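Washing and reusing plastic bags: where do you draw the line?
Home & Kitchen > Storage and Clutter
Page 1 of 1

bristen60
Started a clear-out of the bag drawer last night. It contains bags that contain bags. My wife's position is that any clear plastic bag can be used again. My position is that I would like to open the drawer. What do the rest of you keep?

Hesow
Bread bags and produce bags, if they're clean. Anything that held raw meat goes straight in the trash. That's the whole policy and it fits on a sticky note.

jalanby_jo
I wash mine! Inside out, warm water, drop of soap, then over a wooden spoon stood up in a jar. My mother did it, and I have no plans to be the generation that stops.

Man_of_Crumbs
How long does one of those take to dry, Jo? I tried it in February and ended up with a kitchen full of small wet ghosts.

jalanby_jo
Overnight, if you don't stare at them.

Hesow
I'd argue the hot water costs more than the bag. A roll of 300 is cheap, and I got 16 months out of my last one.

bristen60
Quoting Hesow: "A roll of 300 is cheap"
Please don't say this where my wife can read it. She has an account here.

Deividas Adomaitis
I fold them. Flatten, thirds lengthwise, then up into a little triangle. They stand in a shoebox by the flour. People laugh until they need a bag.

Man_of_Crumbs
People laugh after that too, Deividas. But I did try your triangles, and the thin crinkly ones spring open again as soon as I look away. Sorting mine on the kitchen table:

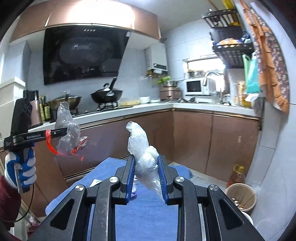

Two clear ones, neither of them a triangle.

jalanby_jo
Those look perfectly good to me. Keep both. Also, I am jealous of that range hood — is it copper?

Man_of_Crumbs
Copper-ish. It shows every fingerprint I have ever owned.

Deividas Adomaitis
You have to press the air out first, from the closed end. With the thin ones I run the edge of a ruler down them.

Hesow
A ruler. For a bag.

bristen60
Update: drawer opens. I kept the bread bags and a few big ones. The rest have been moved to a second drawer, following negotiations.

Thread viewed 1,123 times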